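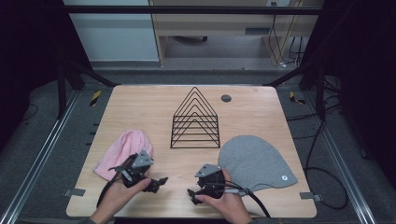 DUKCOMBE PARISH COUNCIL

Minutes of the Allotments and Open Spaces meeting held in June at Landeg Hall, commencing at 7.00 pm

Present: the Chair, five members, the Clerk. Eleven members of the public attended.

1. Apologies
Received and accepted from one member.

2. Minutes of the previous meeting
Agreed as a correct record, subject to the spelling of Lotine Lane being corrected under item 6.

3. Allotment rents
The Clerk reported that 141 plots were let and that 27 applicants remained on the waiting list. Rents for four plots were still outstanding. RESOLVED that final reminders be sent, with notice to quit to follow if payment is not received by the end of the month.

4. Water supply, Lotine Lane site
The trough nearest the lower gate continues to leak. A quotation of £558 plus VAT had been obtained from Trukeo for a new valve and pipework. One member asked whether the trough might be moved uphill at the same time. The Clerk advised that this would need a fresh quotation. RESOLVED to accept the quotation as it stands – the position of the trough to be considered in the autumn.

5. Hedge on the northern boundary
Residents asked that the hedge be cut before winter. Members noted that no cutting should take place while birds are nesting. Deferred to the September meeting.

6. Play area surfacing
The sum of £3,000 set aside in the current budget was noted. Two further quotations are awaited.

7. Correspondence
A letter concerning bonfires was read. The Clerk to reply, enclosing a copy of the site rules.

The meeting closed at 8.25 pm.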